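Nimbridge Home Support
Ticket: Waffle cloths shedding after wash
Customer: Rima Chamoun
Product: Mutholm waffle cloth, white, pack of 4
Opened: 5 January 2021
Status: Open

Customer wrote:
Bought these in November. The label says they get softer with every wash. What mine get is hairier. There's lint on the glasses, lint on the bench and a grey felt mat in the dryer filter. Before anyone asks, yes, I read the care card.

Support (Trodow desk) wrote:
Sorry to hear that, Rima. Some shedding is normal in the first few washes. Please wash at 60 with no fabric softener, tumble dry on low and let us know how you go.

Customer wrote:
"First few washes" is doing a lot of work there. They've been through 15. I have never owned fabric softener. I'll do your 60 wash, but I can't see how hotter water glues a thread back on.

Support wrote:
Understood. Could you also check whether the threads are coming from the hem or from the body of the cloth? If it's the hem, trimming usually fixes it. Please air dry for 72 hours before checking.

Customer wrote:
Three days to dry a tea towel, in summer. Fine, done. Washed at 60, no softener, pegged out on the line by itself.

Result: no better that I can tell. The hem isn't my main worry. The loose threads are along the folds once it's bunched up, with a proper tangle in one spot, and the little squares are still raised, so I don't buy that it's worn out. 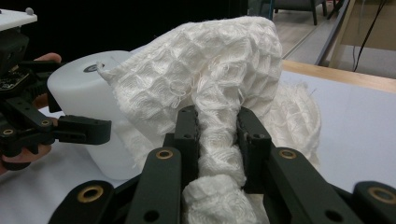
I'm not trimming it either. Cut a pulled thread in a waffle weave and you've got a hole by the next wash, or that's been my experience with cheaper ones than these. The Moussa flat-weave towels I've had for years go in the same machine with the same powder and come out fine, so please don't send me the paragraph about checking my drum for rough edges.

Support wrote:
Thanks for testing that. I've passed it to the product team as a possible weaving fault and asked for a replacement pack from a different batch.

Customer wrote:
Happy to try them. Leave the ticket open until they've been washed a few times, please. The last lot looked lovely in the packet too.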